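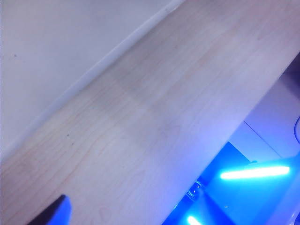
Querido Blair:

Me pediste que esta vez el informe fuera más corto que el anterior y que te contara de verdad cómo va el taller, sin tablas. Lo intento, aunque ya sabes que me enrollo.

Empiezo por lo bueno: el brazo ya se mueve cuando se lo pedimos y se para cuando se lo pedimos. Parece poca cosa, pero en octubre solo hacía la primera mitad. El equipo Stultari (el nombre lo votaron ellos, yo defendía otro y perdí) ha reescrito casi toda la parte de movimiento y ahora la trayectoria hasta la mesa sale bastante limpia. Todavía baja demasiado deprisa en el último tramo. Lo estamos corrigiendo con una velocidad distinta para la aproximación, que es lo que tendríamos que haber hecho desde el principio – pero querían comprobarlo por su cuenta y me pareció bien.

La pinza ha sido el gran tema del trimestre. La primera versión de los dedos era recta y resbalaba con cualquier pieza un poco redondeada. Iria y Hugo dibujaron otra en forma de cuña, la imprimimos, se partió, engrosamos la base, la volvimos a imprimir y hasta hoy. Hemos gastado más filamento del previsto, lo verás en las facturas. A cambio, hay 2 alumnos que no habían abierto un programa de diseño en su vida y ahora corrigen los planos de los demás (con bastante mala uva, por cierto).

La cámara de la muñeca nos ha dado más guerra. El programa busca la pieza por contraste, y con la luz azul del montaje los colores cambian muchísimo de una zona a otra: lo que en un lado de la mesa es madera clara, en el otro tira a violeta, y el programa se lía. Probamos a calibrar cada zona por separado y mejora, aunque la calibración se pierde en cuanto alguien mueve algo. Ahora están probando a trabajar sin color, solo con bordes. Las vetas de la madera también cuentan como bordes, claro, así que el siguiente paso será filtrar las líneas finas. Me lo explicó Nerea en la pizarra y lo hizo mejor que yo.

Sobre la asistencia: empezamos el curso con 9 alumnos y ahora somos 10, porque se apuntó una chica de primero que venía a esperar a su hermano. Se ha quedado con el cuaderno de pruebas y lo lleva con un orden que me da envidia.

La competición Zivolberg sigue en pie. Nos han confirmado la plaza y el reglamento permite hasta 2 intentos por ronda, lo cual nos viene de maravilla con lo nerviosos que se ponen. La prueba consiste en recoger piezas, ordenarlas y volver a la posición inicial sin tocar el borde de la zona de trabajo. La recogida la tenemos encarrilada. El orden, a medias. Lo de volver sin tocar nada es lo que me quita el sueño, y por eso quiero dedicarle diciembre entero.

En cuanto al dinero, vamos bien en general. Lo del transporte está sin gastar y lo de material está casi agotado. Me gustaría pasar una parte de una partida a la otra para comprar un servo de repuesto y más filamento; los padres se han ofrecido a llevarnos en coche y el autobús ya no hace falta. ¿Te parece bien, o necesitas que te lo mande en el formulario de la fundación? Si es lo segundo, dime cuál, que en la web de Fontana he encontrado varios y todos se parecen.

Y una cosa más: a los chicos les haría muchísima ilusión que vinieras a ver una prueba. Estamos en el taller por las tardes, a partir de las cinco. Avísame antes y les digo que recojan un poco.

Un abrazo y gracias por la paciencia con las facturas,

Marta
Taller de robótica, Instituto Lovov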